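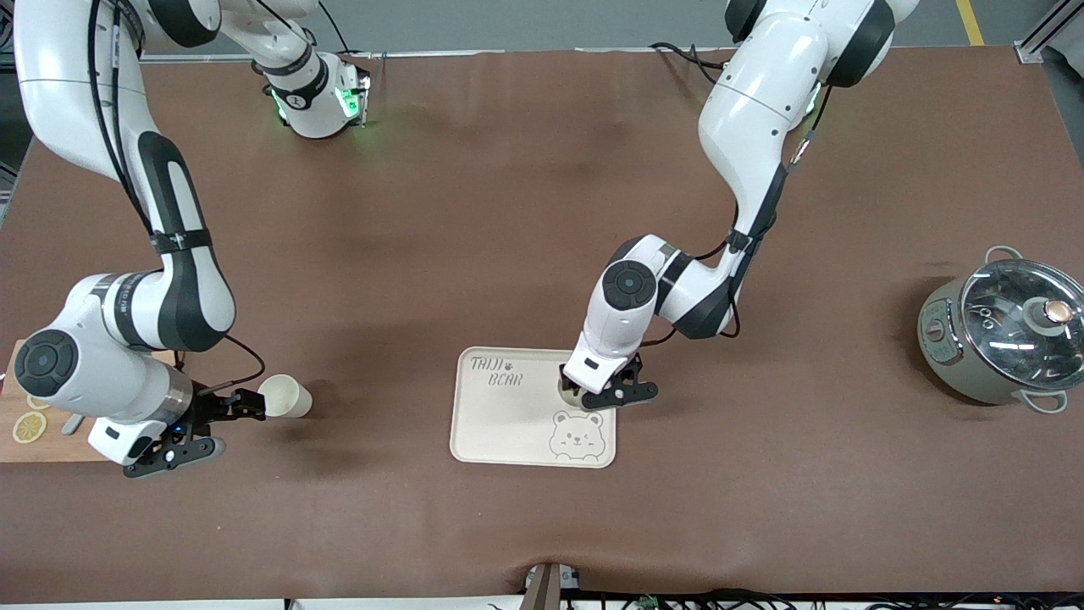

The brown table has been in use for over 16 months now, which is long enough to write down what it does and doesn't tolerate. I keep getting the same two emails about it, one asking how I clean it and one asking why I put up with a dark top at all, so both are covered below.

Some background for anyone arriving from the shelving posts. The top came from Quintana, the surplus office place on the Grarkumside road, as a display piece without legs. I paid less for it than I later paid for the legs. There was no paperwork, and the seller didn't know what the finish was. Everything that follows was worked out by wiping it and looking.

Smudges first. A smooth mid-brown surface shows skin oil more than it shows dust. Standing directly over it you see very little. From the far end, with the light coming toward you, you see every place a hand or forearm has rested. A damp cloth moves the oil around and leaves a wider, fainter mark. Two cloths work better: the first wet with warm water and one drop of dish soap to the bowl, the second dry and changed when it starts to drag. Wipe in one direction, the long way. Circles leave arcs that catch the light in the evening and then you do it again.

I tried a bottle of Skuvero, which Snežana Atanasov uses on her kitchen counters and likes. On this top it left a faint streak that took plain water to remove. It does fine on her counters. I gave the rest of the bottle back.

I no longer try for a completely clean result. There are marks that come back in the same places however carefully I wipe, and I assume the finish has been rubbed slightly smoother there. They have no effect on anything. If you buy a used top with a bit of sheen, tilt it under a lamp before you pay and decide whether you can live with what you see.

Crumbs are a separate problem. Light ones stand out on brown and dark ones vanish. The cutting board is the main source. It is a light wooden one and it lives at the end of the table, where it gets used for bread most mornings and for whatever else needs a flat sacrificial surface. Bread crumbs travel farther than I would have guessed. I have found them at the opposite end from the board, and the only route I can come up with is sleeves.

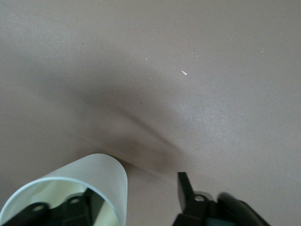 The method for crumbs is dry first, always. A soft bench brush (mine is the small Flendham one with the short handle) toward the near edge, into a hand or a dustpan, then the wet cloth. If the wet cloth goes first, the small pieces stick to it, get carried along, and dry down as specks that need a fingernail. I did it in the wrong order for months. Aníbal Restrepo, who used to clean lenses for a living, watched me do it once and was unable to keep quiet.

A few specks always survive the brush. The quickest check is a flashlight laid nearly flat at one end of the table. Anything standing above the surface throws a shadow much longer than itself and can be picked up with a bit of tape. I only do this before gluing or painting something. For ordinary use it is a waste of an evening.

Cups. I switched to paper ones at this table after the second chipped mug, and I bought them in sleeves of 50. Empty paper cups have one bad habit, and it is geometry. The base is narrower than the mouth, so the cup tapers, it weighs close to nothing, and a light bump with a wrist will put it on its side. Once down it rolls in an arc around its own base. On a level table it usually stops within a short distance. On a table that is out of level it keeps going until it finds the edge.

That makes a paper cup a reasonable crude level, for what it's worth. Lay it down in the middle with the mouth facing you, let go without pushing, and see which way it wants to turn. Repeat it with the mouth facing the other way, so that you aren't just measuring a dent in the rim. Mine used to swing left every time. Two turns on the adjustable foot at that corner fixed it. I checked afterward with a proper spirit level and the bubble was inside the lines, though closer to one of them than I'd like.

A full cup behaves better than an empty one and does more harm when it goes. Coffee left overnight gave me a ring that came off with the soap water and a second pass. Tea was worse. I haven't tested wine and don't plan to. Walid Boutros suggested coasters, to which my answer is that a coaster under a paper cup comes up with the cup about half the time if there's any condensation, and then falls off it.

The pot goes on the table too, and gets a trivet under it while there's heat in it. I have no information on what temperature this finish can stand, and I have no second top to find out with.

The whiteboard was a late addition. It lies on the table so that I can write lists without hunting for paper, and it is the one item I'd recommend to somebody with a similar setup. Two cautions. Marker dust from the eraser is dark and fine, and on brown you won't see it until it is on your cuff. Erase with a damp cloth and fold the dirty side in. Also, pick the board up when you move it. Grit trapped underneath will scratch whatever is below, and sliding it is exactly the motion you'd use if you were trying to sand the table.

As to why I put up with a dark top: the previous one was white, and under the ceiling light it was tiring to look at. White objects also got lost on it. I once spent far too long looking for a white plastic cap that was in front of me. On brown, anything white is obvious from the doorway. Ornella Sala has the reverse arrangement at her place in town, a pale top and dark tools, and reports the same benefit. Contrast in either direction seems to do it. If your tools are mixed, pick the color of whatever is smallest and choose the opposite.

Cost so far, everything included, legs and feet and brush and two packs of cloths: 1,171. The legs account for most of that and I would buy cheaper ones next time. The adjustable feet I'd buy again. They are the screw-in type with a rubber pad, and the pads have left no marks on the gray floor.

Natalina Villa asked in the comments last time whether I wax it. I don't. Wax over an unknown finish is hard to get back off, and it would hold the crumbs. If the sheen ever wears through to something ugly I'll sand a patch on the underside first and post what I find. The cloths are the plain cotton ones, washed without fabric softener.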